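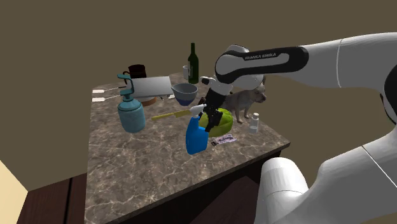 Blue spray bottle over the marble-topped table.

The Last Row at Prikside

My aunt left me the vineyard and 482 vines of a white grape called Trumance. She also left a notebook, which started on page nine. The first eight pages had been torn out.

I moved up in April. The snow was gone from the slope but the ground was still hard, and I pruned badly for a week. I cut too much off the first rows and too little off the rest. The notebook said to leave two buds to a spur. It also said, on the same page, "Last row, leave alone."

The last row ran along the fence on the Braleck side. Those vines had not been cut in years. They had gone up the posts, over the wire and into a dead plum tree.
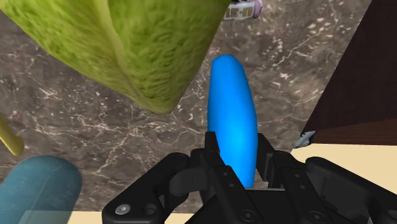
I left them alone until the buds opened. Then a man from the Figueroa nursery drove out with my new posts, and I asked him what they were. He walked the row twice and rubbed a leaf between his fingers.

"Not Trumance," he said. "I don't know it. Does it bear?"

I told him I had only been there three weeks.

In the fall it bore -- small dark bunches, mostly up in the plum tree, where I needed the long ladder. I picked one bucket and ate some standing on the rungs. They were sour, with thick skins and a taste like pepper. I made seven bottles and gave one to the nursery man, who never mentioned it.

That winter I got out the notebook and wrote on the first blank page, "Last row, use the long ladder." Then I went out to fix the fence.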